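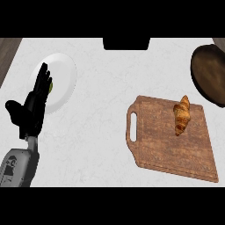 Simulated kitchen counter used in the Stedholm comparison, with the five-digit hand over the plate. Render: Stedholm

Stedholm publishes simulated hand and gripper comparison

Stedholm has released the results of a simulation study comparing a multi-fingered hand with a parallel-jaw gripper on kitchen counter tasks. The hand moved small produce off a plate more reliably than the gripper did, but took longer on every task in the set and failed more often on flat-lying objects. The group ran 2,348 trials in all, of which 2,259 were kept for scoring. The remainder were discarded after the physics solver reported interpenetration between the fingertips and the object at the start of the run.

The work was done entirely in rendering and physics simulation. No hardware trials are included in the release, and the report says the numbers should not be read as an estimate of performance on a physical arm.

Both end effectors were mounted on the same simulated arm model and driven through the same controller interface. The arm base, the counter and the lighting were held constant between the two. Object positions were drawn from a fixed list of seeds, so that each layout seen by the hand was also seen by the gripper. The objects include a plate, a cutting board, a pan, a croissant and several pieces of produce.

The task set has eight entries. Four are single pick-and-place moves, such as transferring the croissant from the board to the plate. Two require the end effector to push an object to the rim of the plate before grasping it. The last two involve moving the cutting board by its handle.

Scoring was binary. A trial counted as a success if the object came to rest inside the target region and stayed there until the timer ran out. Drops inside the region were accepted. Contact with other objects was logged but not penalized, a choice the report acknowledges will favor the hand, whose larger envelope touches neighboring items more often.

Nestor Fajardo, who led the evaluation, said the team had expected the hand to do better on the board handle than it did.

"The oval slot is a good feature for fingers on paper," Fajardo said. "In practice the policy tried to pinch the edge of the handle from above, the way the gripper does, and the board rotated out. We saw very few attempts to hook the slot. That is a training problem and we have not fixed it."

The croissant produced the widest spread between seeds. It is modeled as a rigid body with a convex decomposition of the surface mesh, and the ridges create a large number of small contact patches. With the gripper, small changes in yaw at the moment of closing decided whether the object was held or squeezed out toward the board. The hand was less sensitive to yaw but tended to close the thumb late, leaving the object supported on the fingers alone during the first part of the lift. Fajardo said a deformable model was tested early on and dropped because it made each run too slow to be useful.

Small items on the plate were the clearest case for the hand. The raised rim blocked the gripper's approach when the object lay near the edge, and the planner frequently returned no valid path. The hand could come in above the rim with the fingers together and draw the object toward the palm. The report notes that this motion was not scripted and appeared only in policies trained with the longer episode limit.

Viewpoint was treated as a second variable. Policies were trained once with a single fixed overhead camera and once with an additional camera at the wrist. Adding the wrist camera helped the gripper on nearly all tasks. Its effect on the hand was mixed. The report attributes this to occlusion: with the fingers extended, the hand covers a large part of the plate in the overhead image and most of the near field in the wrist image, so the second view adds less than it does for the gripper. Lowering the overhead image resolution made little difference to either end effector until the smallest produce item was no longer distinguishable from the plate shadow.

Two controllers were compared. The first, a joint-space position controller, was used for the headline results. The second, an impedance controller contributed by Daneshvar, was run on a reduced task list. It lowered peak contact force for the hand and reduced the number of solver faults, but success rates were close to those of the position controller and the report does not rank one over the other. Gains for both were tuned on the croissant transfer task and then left alone, which Fajardo described as a limitation.

Compute cost is given separately. The hand model needed a smaller physics time step to remain stable, and training took roughly 2 times as long as it did for the gripper on the same machines. Rendering cost was the same for both.

The scene files, seeds and trial logs are available from the Stedholm downloads page. The arm model is not part of the package because of its license; users will need to supply their own and edit the mount offset in the configuration file. The logs include all discarded runs with their fault codes. A loader for the Lerkwood simulator is provided, although the contact parameters have not been matched and results are expected to differ.

Dudeck, which maintains a separate benchmark for parallel-jaw grippers, is rerunning the pick-and-place tasks with its own planner. Stedholm said it would list those results next to its own when they are complete. A revised set with retrained policies for the board handle tasks is planned for December.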